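Section 5: Recording a Duo Session in One Take

The Gornuveck recorder has no undo in Live mode. People write to us about this as though we had misplaced the button. It was left out on purpose, at the insistence of Mehwish Cheema, who plays clarinet and designed the firmware, and who has no patience for players who fix their wrong notes on a Tuesday-sized budget of courage. If you want to edit, use Studio mode (Section 7). If you want to improvise with a pianist and live with the results, read on.

Before you start

You need the recorder, both Lellitz microphones, the short stand, the tall stand, and a piano with someone willing to sit at it. A formatted card holds 400 minutes in Live mode, more than most duos have to say.

Placing the microphones

1. Open the piano lid to the short stick. The long stick sounds grander and lets the piano win every argument.

2. Set the tall stand at the bend of the piano, with the microphone level with the rim and pointed at the middle strings. Plug it into Input A.

3. Set the short stand in front of the wind player, an arm's length from the instrument and a little above the keys. Do not aim it straight down the bell.

4. Plug the second microphone into Input B. If a bass player turns up, move the tall stand back two steps and let them share it.

CAUTION: Turn both gain knobs fully left before connecting or disconnecting a cable. The pop that follows if you don't is loud, and your headphones will remember it.

Taming the room

Hard floors and bare walls add a ringing tail to every note. Hang a blanket behind the wind player, or throw a thick cloth over the nearest table. Clap once and listen. If the clap comes back to you, add more cloth. Put away loose cups and dishes too, as a low piano note can set them humming along in a key of their own.
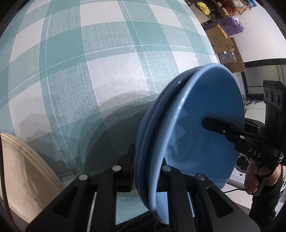
Blue bowls and a checked cloth.

Setting levels

5. Hold MODE until the display reads LIVE.

6. Ask the pianist to play the loudest passage they expect to play. Then ask for the loudest passage they will really play. Turn up Gain A until the meter just touches amber on the second one.

7. Repeat for the wind player with Gain B.

8. Press TONE. The recorder sends a 1000 Hz signal to the headphones only. You should hear it evenly in both ears. If you hear it on one side, push the plug in the rest of the way.

NOTE: Leave the Evangelista filter off for saxophone and clarinet. It was made for speech and treats breath noise as a fault, along with most of what is interesting about a quiet reed.

Recording

9. Press REC once. The light blinks while the recorder waits.

10. Press REC again. The light stays on, and so do you.

11. Let the last note die completely, count to yourself, then press STOP. Most ruined endings are caused by a thumb.

The take is saved under the next free number. Error 1190 means the card is full or locked – slide the small tab on its side and try again before blaming the recorder.

CAUTION: Do not remove the card while the light is blinking. Takes lost this way cannot be recovered by us, by Fandonlow service centers, or by shaking the unit.

To listen back, press PLAY. We suggest making tea first.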